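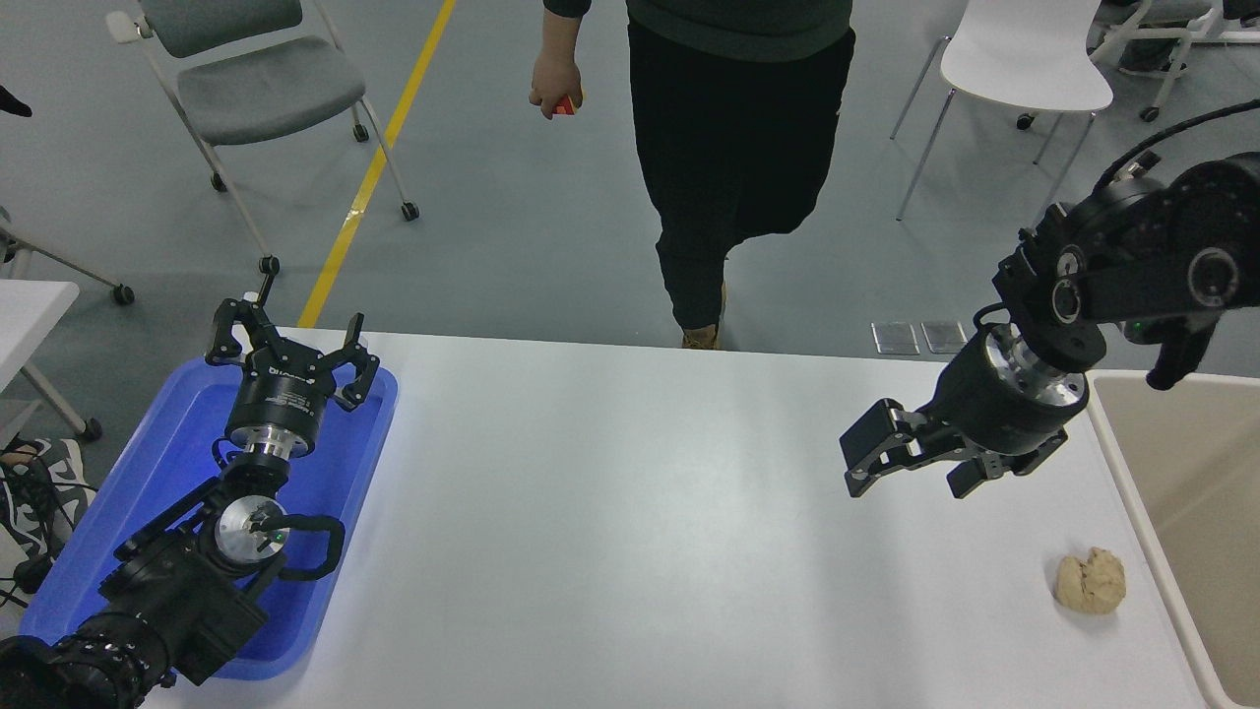
The knife amnesty in Otlow ended in September, and the town council is calling it a success because 301 blades went into the bins. I think it was worth doing. I also think the number is being asked to carry more than it can.

Most of what came in was kitchen knives. Hefin Gittins, who ran the bin outside the Mikik market, told a public meeting that he took in 16 items he would call weapons. The rest came out of drawers. A person who means to carry a knife can buy another one the same afternoon.

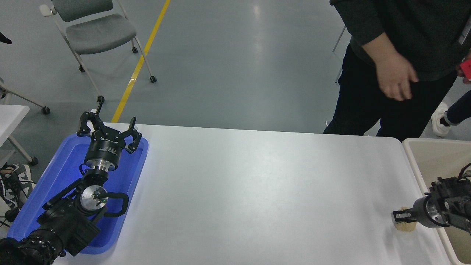
A blue tray at one end of the table, with a robot arm over it.

The council now wants a ban on selling any fixed blade over a set length without a permit. Shops in Vaher already work under that rule. The permit office there handled 1102 applications last year and turned down almost none of them. That is a lot of paperwork for chefs and anglers.

Councilman Ieuan Pumphrey says a ban sends a message. Maybe it does, but the same budget cut evening hours at the Sterutar youth center, and the people who work there know by name most of the kids the police worry about. Keeping the doors open until 10 p.m. would cost less than the permit office.
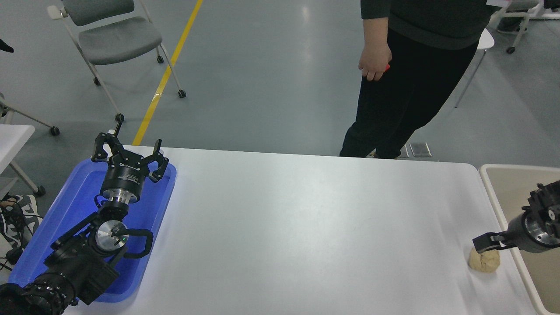 The white table, with the gripper's fingers open.

I would keep the bins out all year and drop the permit plan. Put the money into the center, and publish the stabbing figures every month so we can see if anything changes. The petition against the permits has 900 signatures, mine included. The council votes after the budget hearing.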